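Ridwan Nasution and the Art of Putting Things Away

When I got to Ridwan Nasution's place on the ground floor of the old Gralley building, he already had the kettle on, and before I had my coat off he wanted to know how many boxes I kept at home. I said I had no idea. He looked delighted (he has a wonderful, creaky sort of laugh) and said that was the answer he gets from nearly everyone who comes to him for help with their closets and spare rooms.

Ridwan has been sorting out other people's belongings for 7 years now, first as a favor to cousins and then, after he left his job in the stockroom at Vusine, as a full-time living. He figures he has been through 136 homes, and he remembers most of them by what was in the hall closet. "People apologize to me at the door," he says. "They say, oh, you'll be shocked. I've never been shocked! I've been tired, and once I was stuck behind a wardrobe, but I've never been shocked."

His own rooms are plainer than I expected. There's a concrete floor he keeps meaning to cover, white brick walls, and a good many plants, which he talks to on his way past. He does much of his sorting right down on the floor, a habit he picked up from his grandmother, who would spread a sheet out every March and empty every drawer in the house onto it. "On a table you run out of space and you start making piles on top of piles," he told me. "On the floor you can walk around the thing. You can sit down with it. My knees complain, but my knees complain about everything."

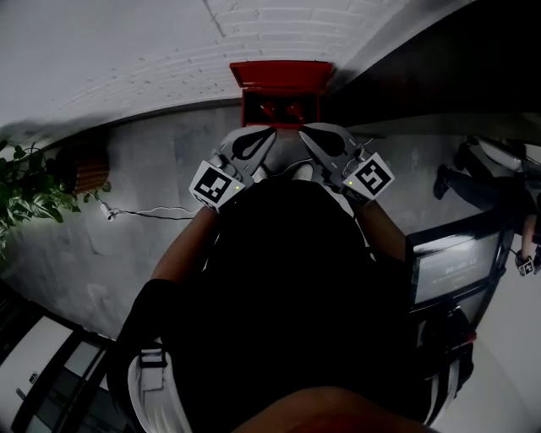
The red box, lid open, on the concrete floor at Ridwan's.

We spent a good part of the afternoon on the subject of lids, and I can't say I minded. Ridwan has strong feelings about them. A lid that lifts right off, he says, will be lost within the year, and then you have a tray with ambitions. He likes a lid that flips back and stays with its box, and he likes a color you can spot from across the room when you're carrying something heavy and can't stop to read a label.

"Red is for the things I haven't decided about," he explained, pouring me a second cup I hadn't asked for but was glad to have. "Everybody needs one box like that. You give it a limit, and when it's full, you sit down and decide. I tell people 2 months. I'm not strict about it, I'm not their mother."

I asked whether he'd ever broken his own rule, and he went a bit quiet and then admitted to a carton from his time on Ngubane Street that he hasn't gone through since he moved. It's mostly letters, he thinks, and some school things. He once set aside a whole evening for it and ended up reading the first letter four times over and making soup.

The next project is a set of free evening sessions he's calling Zoliten, for people who would like company while they sort. You bring one bag or box from home, whatever's been bothering you, and work through it alongside everybody else. He has 100 flyers printed and has handed out most of them himself, up and down the block, stopping to chat at each door, so it took rather longer than he'd planned.

"I don't want to stand at the front and talk," he said. "I want them to bring the box, put it on the floor and open it. After that they mostly know what to do, and if they don't, I've got tea."

He walked me out, still talking, and asked me to write to him once I'd counted my boxes at home. I've started with the bedroom.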